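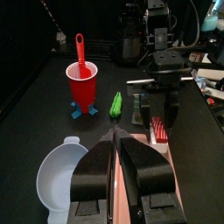
4. Adding a coach journey to your trip plan

This section covers overnight and long-distance coach legs in the Nilloreck trip planner. Local buses and ferries are dealt with in section 5. You will need your booking reference and the name of the stop you are leaving from.

4.1 Entering the journey

1. Open your trip and press Add leg, then Coach.

2. Type the departure stop. If a town has more than one, they are all listed. Estport has two: Estport Harbour and Estport Tsoukalas Road. They are a long walk apart, so check your ticket.

3. Type the arrival stop in the same way.

4. Enter the departure time printed on the ticket. If a hostel pick-up is included, enter the pick-up time in the second box and leave the first as it is.

5. Enter the booking reference. Delent references are four digits, for example 2832. Leave out any letters printed in front.

6. Press Save leg.

Note: Times are always local to the stop. If you cross a border with a time change, the planner works out the length of the journey for you. Do not adjust the arrival time yourself.

4.2 Allowing for delays

Printed coach times are often short, mainly on routes with a border stop. To add spare time:

1. Open the leg and press Timing.

2. Set Extra time as a percentage. The planner starts at 20, and we suggest leaving it there until you know the route.

3. Press Apply. Any later leg that now clashes is shown with a red bar.

Caution: A red bar is a warning only. The planner does not change or cancel bookings. Contact the coach firm or hostel yourself.

4.3 Using the plan without a signal

1. While you still have a connection, press Keep offline at the top of the trip.

2. Wait for the tick. A trip with maps can take several minutes on hostel wi-fi -- leave the screen on until it finishes.

3. Switch to flight mode and open each leg once to check it.

Caution: Changes made offline are held on that phone only. If you are sharing the trip, the others will see the old times until you reconnect.

4.4 If a leg will not save

Message 211 means the stop name has not been recognised. Pick it from the list again. For any other message, note the number and send it in through Help.

Section checked by Pantelis Karamanlidis, 2019-02-13.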